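ybilyk
2024-02-27
Finally got the yellow fingers back on number 026 and it's a joy to squeeze again! Shots from the bedroom: 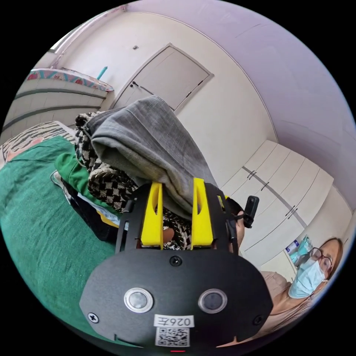
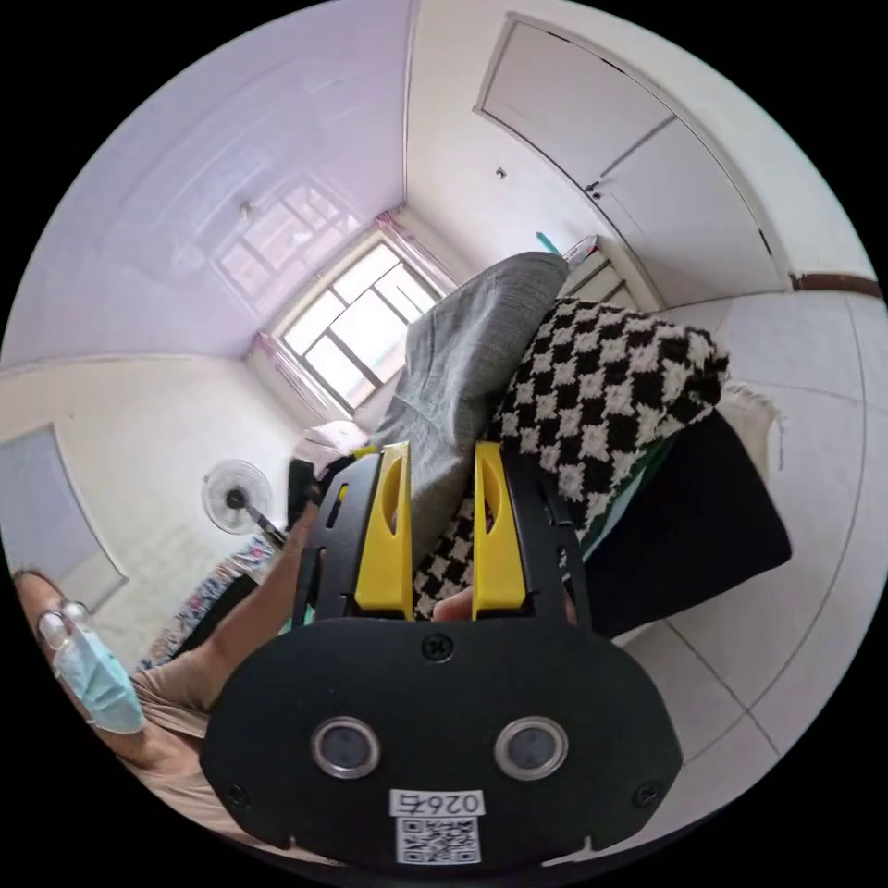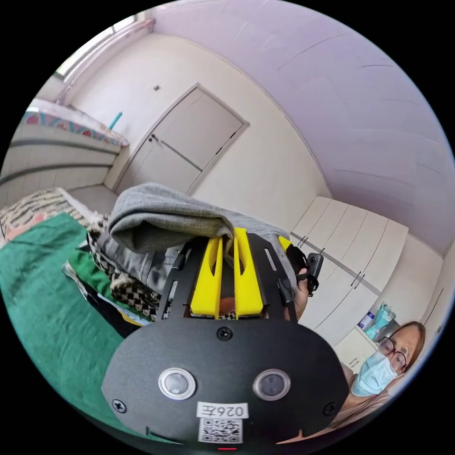
My routine is linkage first, fingers second, label last. I snug the screws by hand, then wipe the two round windows – smears there cost me 11 clips in March. The gray cloth is my favorite test for finger alignment, folded like that.

kocsis_b
I'd do fingers first. Easier to square them up.

ybilyk
Tried it at Urkis, the linkage drifted on me!

mpastor
Bence is right IMO. Do you use threadlocker?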